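Home Organization Basics, Evening Course
Handout 7: Sorting the Kitchen Table Pile into Bins
Instructor: Greer Lamont

Welcome back, everybody, and thank you for the lovely notes about the linen closet week. I read every one of them, and yes, Levente Antal, you may keep the tablecloths on the hall shelf if that is where your family looks for them! Tonight we move on to the kitchen table, which in most homes I have visited is where everything lands that has no other place to go (mail, batteries, the can of seltzer somebody meant to drink with lunch, a hair clip, the good scissors).

Before we begin, a word about the bins. You do not have to buy anything for this course. If you already have a storage container with a lid that fits, bring that one. I like the see-through plastic kind, even when it has gone a bit cloudy with age, as you can still make out a color or a shape through the side and that is often enough to jog your memory. Ronja Westerberg told us in March that she labels hers on the short end as well as the long one, and I have been doing it ever since.

How to start

Clear yourself a strip of bare table along the front edge, as wide as your forearm is long. Put the bin down behind it, lid off, and set the lid on a chair. Please don't put it back on the table, where it will collect things of its own before you have turned around. Now pick up whatever is nearest to you. Don't hunt for the easy pieces first. I know it is tempting, and I do it myself on a bad day, but then the hard pieces are all left for the end when your tea is cold and you are tired of the whole business.

Drinks cans come up every single term, so let me settle them here. A full can goes to the pantry or the fridge. An empty can is rinsed and goes out with the recycling. A can you have opened and set down goes by the sink until you have decided, and you should decide before you sit down again. None of them goes in the bin with the other things, however neatly it would fit in the corner.
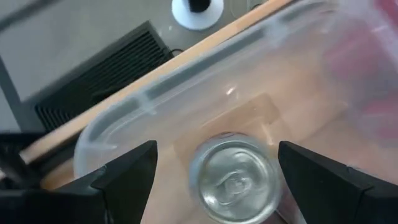
Fig. 1. Drinks can and clear storage container on a light wood table.

Look at the rim of your own container while you have it in front of you. Many of them have notches and ridges where the lid snaps on, and crumbs love to settle in there. An old toothbrush and warm water with a drop of dish soap will do the job. Rinse it, turn it upside down on a towel, and leave it alone until it is dry all the way into the corners. I once packed birthday candles into a bin that was still damp and I am sorry to say the little paper boxes never recovered.

A note on things that fall

When you work near the front edge of a table, something will go over the side sooner or later. If you have a floor vent close by, lay a tray or a folded towel over it while you sort and take it off again when you are done. Ambros Bachmann lost a small brass key down his and had quite an afternoon getting it back. Small pieces such as screws, buttons, and earrings should go straight into a cup, and the cup can go into the bin.

How full is full?

Stop when the lid closes without your having to lean on it. A bin that bulges will not stack, and a bin that will not stack ends up living on the table, and there we are again.

For next week

Sort one bin at home and bring it with you, lid on. Write down three things you could not find a place for and we will talk them through together. Alois Aigner has kindly offered to bring his label maker, so please have your wording ready (short words print best). If you missed the pantry handout, there are spare copies in the folder by the door.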